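Prurano Household Grasp Trials: Data Card

Category: Datasets / Manipulation / Simulation

## Summary

Prurano is a set of simulated trials for comparing parallel grippers and arm controllers on small household objects. It was prepared by the Gasholm manipulation group and is intended for laboratories that need to test a new gripper model or controller against a fixed set of rooms, objects and starting poses. The release contains 1,000 recorded trials. All of them were produced in simulation, and no physical robot was used at any stage.

This card covers the release of 17 January 2018. Earlier internal builds used a different contact model and should not be mixed with it.

## Contents

Each trial is stored in its own folder and holds the following:

- rendered color images from one fixed room camera
- joint positions and joint torques for the arm
- commanded and measured finger width
- object poses at every recorded step
- a plain text file naming the room, controller, gripper model and random seed

Trials are divided among seven rooms. Room files are supplied with the collision shapes used by the simulator, so that a trial can be replayed from its seed without the original authoring tools.

## Grippers and controllers compared

Four gripper models are included. All have two fingers and differ in finger length, pad friction and closing force. Each was run with the Droltadska controller, which tracks a planned path with fixed stiffness, and with the Choi controller, which lowers stiffness along the approach axis shortly before contact.

The arm and its mounting point are held constant within a room. A user who changes the mounting point must generate new starting poses, as the supplied ones may place the wrist outside its joint limits.

## Bathroom group

The bathroom rooms were designed by Fatemeh Tabrizi to test grasping on narrow raised surfaces. The arm is mounted on a cabinet beside the toilet, and the target objects are placed on the tank lid among unrelated items. Upright tubes were selected as targets because a small error in finger height changes the contact area considerably.

Where two identical tubes are present, the trial file names the one to be grasped. Grasping the other is scored as a failure, even if the grasp itself is stable. 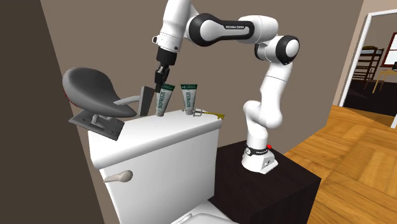

## Scoring

A grasp is counted as successful when the named object is lifted clear of its support and held until the end of the trial. Contact with any other object is recorded separately and does not affect the grasp score. Users comparing controllers are asked to report both values.

Finger width alone should not be used to detect a grasp. In the review carried out by Babak Yazdani, nine trials showed a plausible finger width while the object was held only by its edge. These trials remain in the release and are marked "edge" in the index file.

## Known limitations

1. Tubes and other soft packages are modeled as rigid bodies. Results for closing force will not carry over directly to real packages.
2. Lighting is fixed within each room. The images are not suitable for testing the effect of lighting on detection.
3. Lettering on objects may be hard to read at the supplied image size.
4. Torque values for the Choi controller are filtered. Unfiltered values were not kept.

## Use and access

The data may be used for research and teaching. Redistribution of the room files requires written permission from Gasholm. Published comparisons should state the gripper model, the controller and the room group for every figure reported.

## Maintenance

Seon-mi Shin maintains the index file and the replay scripts. Corrections to object poses should be sent to Garnet Gauthier with the trial folder name and the step at which the fault appears.

Contact: Gasholm Data Office | © 2018 Gasholm | Terms of use | Back to top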